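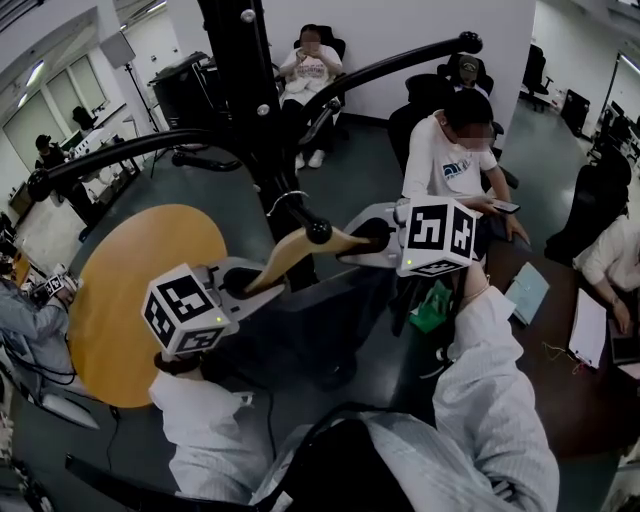
Wie oft muss man bei einem Handgreifer mit Markerwürfel die Kalibrierung prüfen?

Vor jeder Schicht kurz gegen die Referenz, dazu eine vollständige Kalibrierung alle 200 Betriebsstunden und nach jedem Eingriff an Backen oder Würfelhalter.

Thread zur Wartung unserer Mumano-Paare. Gilt für die zweite Bauform mit geschraubtem Würfelhalter. Die erste hatte eine Klemmung, da sind die Abläufe anders.

Schritt 1: Würfelflächen reinigen. Fusselfreies Tuch, Wasser mit einem Tropfen Spülmittel. Kein Isopropanol auf den gedruckten Flächen, das Schwarz wird nach einigen Durchgängen fleckig und die Eckenerkennung streut.

Schritt 2: Würfel auf Spiel prüfen. Greifer in den Schraubstock mit Kunststoffbacken, Würfel zwischen zwei Finger nehmen, leicht auf Torsion belasten. Spürbares Spiel heißt Halter lösen, Auflage säubern, neu setzen. Nachziehen allein hat bei uns nie länger als eine Woche gehalten.

Die Schrauben am Halter über Kreuz anziehen und mit mittelfester Sicherung einsetzen. Danach über Nacht liegen lassen. Wer sofort weiterarbeitet, kalibriert am nächsten Morgen noch einmal.

Schritt 3: Backen. Auf die dunklen ovalen Einsätze achten, die nutzen sich vor allem an der Vorderkante ab. Bei glatten Kanten wie an einem Holzbügel merkt man das früher als bei Stoff. Unser Prüfteil ist deshalb ein geschwungener Bügel aus hellem Holz.

Prüfgriff am Garderobenständer: links am unteren Ende des Bügels fassen, rechts am oberen, dann langsam kippen. Rutscht eine Seite, wird der Einsatz getauscht. Immer auf beiden Backen eines Greifers, sonst schließt er schief.

Die Einsätze kommen von Pronel. Packung öffnen und die Dicke messen, bevor man die alten wegwirft. In der Lieferung vom Oktober lagen zwei Dicken durcheinander. Die dickeren passen auch, verschieben aber den Nullpunkt der Öffnungsweite.

Schritt 4: Öffnungsweite neu einlernen. Ganz auf, ganz zu, dann das Endmaß dazwischen. In Plodley heißt der Dialog »Hub«, der Wert steht in Hundertstel Millimeter. Abweichung zum Vorwert notieren, auch wenn das Programm sie als unkritisch grün anzeigt.

Schritt 5: Referenzfahrt. Beide Greifer in die Aufnahme auf der Platte legen, 300 Bilder einziehen, Residuum ablesen. Steigt es nur an einem Würfel, ist der Würfel verdächtig. Steigt es an beiden, zuerst Licht und Belichtungszeit prüfen.

Zum Licht: helle Lichtbänder unter der Decke spiegeln sich auf glänzend laminierten Markern. Wir drucken seit dem Frühjahr matt. Bei den alten Bögen fehlte bei ungünstiger Haltung eine ganze Würfelfläche, und mit nur einer sichtbaren Fläche springt die Pose gern zwischen zwei Lösungen.

Schritt 6: Kabel. Zugentlastung am Handgelenk, Stecker erst danach. Schleifen am Boden mit Klettband an den Tischfuß. Kabelbrüche sitzen bei uns fast immer auf den ersten Zentimetern hinter dem Griff, von außen nicht zu sehen. Durchgang messen und dabei biegen.

Und die Ärmel. Weite Bündchen geraten von unten vor den Würfel oder in das Gestänge. Vor der Aufnahme zurückschieben oder umschlagen.

Wechselintervalle bisher: Einsätze nach mehr als 1.000 Griffen am Bügel, Markerbögen bei sichtbaren Kratzern, Halterschrauben bei jedem Öffnen neu. Die Schrauben sind billig, eine verworfene Aufnahmereihe ist es nicht.

Paar 4 steht im Zähler bei 2.211 Griffen und läuft noch mit dem ersten Gestänge. Leichtes Knacken beim Öffnen rechts. Geölt habe ich nichts, Öl wandert auf die Einsätze. Trockenschmierstoff auf PTFE-Basis, dünn, Überschuss abwischen.

Wenn das Gestänge doch raus muss: geht zu Stamatopoulos in die Werkstatt, die reiben die Bohrungen auf und setzen Buchsen. Vorher den Würfel abnehmen und im Beutel mit der Greifernummer aufbewahren. Würfel nie zwischen links und rechts tauschen, die IDs sind fest zugeordnet.

Das Protokollblatt hat Loukia Panagiotou überarbeitet, Stand 18.6.20. Neu ist die Spalte für die Dicke der Einsätze. Alte Blätter bitte aufbrauchen und die Dicke an den Rand schreiben.

Nachtrag zu Schritt 5, war missverständlich: Residuum immer bei warmem Gerät ablesen, also nach einer Viertelstunde Betrieb. Kalt liegen die Werte etwas höher – das gibt sich von selbst.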